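Lesezeit: 3 Minuten
Drucken | Per E-Mail senden

Robotik im Labor, Einheit 7: Fehler beim Fügen - Mitschrift zum Handout

Fallbeispiel PC-Zelle Novard. Demontage und Bestückung am offenen Rechner, dazu Teile aus Haltern greifen und zurückstecken. Bitte vor Thursday-Termin (Donnerstag, Gruppe B) lesen, wird nicht nochmal komplett erklärt.

Was passiert ist: Zurückstecken eines dünnen Stabs in den Halter. Stab trifft die Kante statt den Schlitz, verkantet, Arm drückt weiter. Kraftgrenze stand auf 98 N, hätte 30 N sein sollen. Wert kam aus dem alten Parametersatz vom Projekt Prondo, beim Kopieren nicht geprüft. Schutzstopp kam also viel zu spät, Meldung 519 im Protokoll, Halter an der Klebestelle gerissen.

Personen nicht verletzt. Trotzdem meldepflichtig nach unserer Laborordnung, weil die Tür der Zelle offen stand.

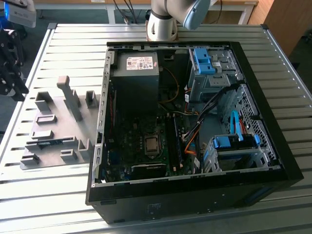

Reihenfolge bei jedem Eingriff, gilt auch für "nur mal kurz":
- Programm anhalten, dann Not-Halt drücken. Pause am Bedienpanel reicht nicht.
- Rechner auf dem Tisch vom Netz, Netzteil nie öffnen.
- Kabel aus dem Verfahrweg. Eine Schlaufe, die am Greifer hängen bleibt, zieht das ganze Gehäuse mit.
- Erst danach Hand in den Arbeitsraum.
- Wiederanlauf nur zu zweit, reduzierte Geschwindigkeit, eine Person am Not-Halt.

Zur Ursache. Drei Sachen kamen zusamen:
1) Kraftgrenze falsch (siehe oben).
2) Werkzeugmittelpunkt nach Fingerwechsel nicht neu eingemessen.
3) Keine Suchbewegung. Programm fährt senkrecht auf Sollposition und fertig. Bei engem Schlitz genügt dann ein kleiner Winkelfehler im Griff.

Punkt 2 ist der eigentlich Schuldige, Punkt 1 hat den Schaden gemacht. Bitte auseinanderhalten, kommt in der Auswertung dran!

Abhilfe: Annäherung bis kurz vor den Schlitz, Halt, Lage prüfen, dann langsam mit überwachter Kraft. Bei Kontakt vor Solltiefe zurückfahren, höchstens zwei neue Versuche, danach Abbruch mit Meldung. Nicht quittieren und nochmal probieren - genau so ist der Halter gerissen.
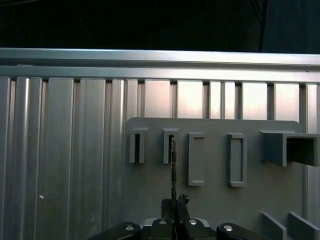 Prapai Yimyam wandte dazu ein, die Kraftgrenze allein helfe wenig, solange der Stab im Griff kippen könne; man müsse nach dem Greifen die Lage kontrolieren und im Zweifel neu greifen. Stimmt, wird ins Programm übernommen.

Offen: Parametersatz Cetine hat evtl. denselben Kopierfehler, noch nicht durchgesehen. Bis dahin gesperrt.

Aufgabe bis nächste Woche: Ablaufplan für den Abbruch zeichnen, eine Seite, Handskizze ok. Abgabe im Fach neben Raum Nugroho.

7 Kommentare | 30 Mal geteilt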